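# Hemevum Clerk Exam Practice Set (Print + PDF)

Practice papers for candidates sitting the Drukow district records clerk exam. The set contains five full-length papers with answer keys, laid out in the same order as the written test: general knowledge, arithmetic, office procedure, language.

Each paper has 100 multiple-choice items and is meant to be finished in one sitting. Worked solutions are given for the arithmetic section only. The other sections have a plain key with page references to the Barbieri study guide, which is sold separately.

**What you get**

- 5 practice papers, stapled separately
- 2 pads of blank answer sheets
- One answer key booklet, 47 pages
- PDF copy of everything, sent by email after payment
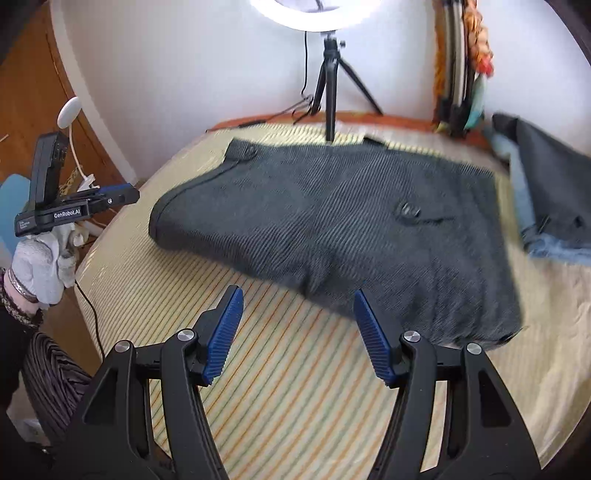
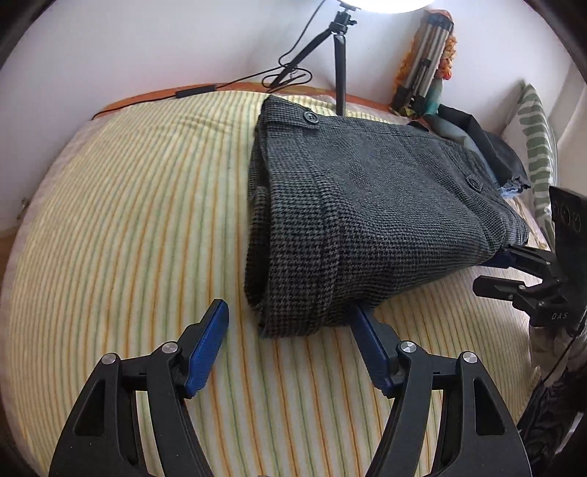 *Reading time: 2 min*

## Who wrote it

The papers were put together by Mehrangiz Mirzaei, who taught the evening exam course at Grarken. Nives Vitale checked the keys and rewrote the office procedure section after the syllabus changed in December. Older copies with the green cover still have the previous version of that section – do not use them for the current exam.

## Using the papers

Start with Paper 1 without a timer. Mark it, read the solutions, then take the rest under time. Paper 5 is the hardest and has more land measurement problems than the others. Calculators are not allowed in the exam, so put yours away.

The items are written for practice. They are not copies of past questions, and the set does not include the typing test.

## Ordering and returns

Printed sets ship flat in a card envelope. PDF files can be printed for your own use – schools and coaching centers need the group license, listed on its own page. Unopened printed sets can be returned. The PDF cannot be refunded once the link has been opened.

Corrections to the key are posted at the bottom of this page.

**February 16, 2024:** Paper 3, item 47, the correct answer is the second option.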